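Chapitre 7
Préparation des kits électromécaniques

Objectifs du chapitre
Identifier les composants d'un sous-ensemble à solénoïde.
Organiser un poste de regroupement à bacs séparés.
Constituer un kit conforme à sa nomenclature.

7.1 Le poste de regroupement

Le regroupement consiste à prélever, dans des bacs de stockage, les pièces nécessaires à un montage, puis à les déposer dans un plateau commun. Chaque bac reçoit une seule famille de composants. Le plateau central, en acier inoxydable, est garni d'une feuille de papier blanc remplacée à chaque changement de série.

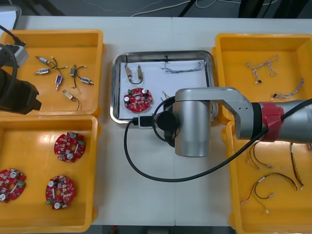 La nomenclature de référence du cours est celle de l'actionneur Oketti 210. Elle fixe, pour chaque kit, les solénoïdes, la carte et le faisceau à prélever. Tout écart est reporté sur la fiche de suivi avant la fermeture du kit.

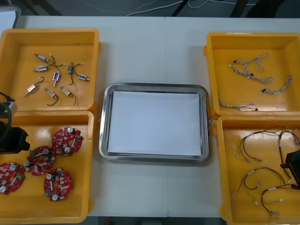 Fig. 7.2. Bacs latéraux et plateau central garni de papier, sans pièces.

7.2 Les solénoïdes

Un solénoïde à noyau plongeur convertit un courant en déplacement linéaire. La bobine, maintenue par une armature métallique, attire le noyau ; sur certains modèles, un ressort assure le rappel. 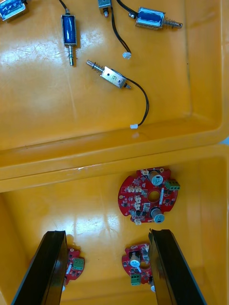
La force décroît rapidement lorsque l'entrefer augmente. Arancibia (fiche Stidance 1693) recommande donc de mesurer la course avant tout essai sous tension.

7.3 Cartes et faisceaux

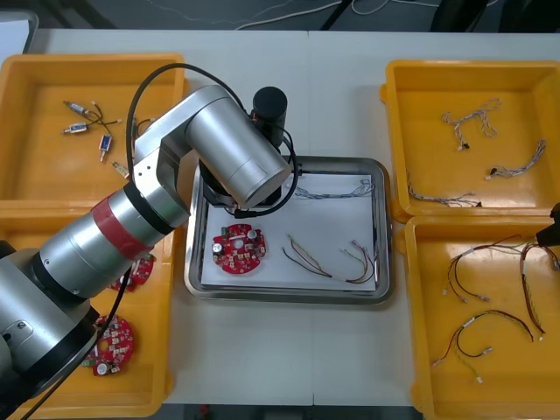
Le faisceau est contrôlé après la carte, sur le plateau et à plat. On vérifie la continuité de chaque conducteur, puis l'état des connecteurs. La carte ronde se place à gauche du papier et le faisceau multicolore à droite, ses deux branches dégagées jusqu'aux connecteurs blancs. Un conducteur pincé sous le rebord du plateau doit être libéré avant la mesure.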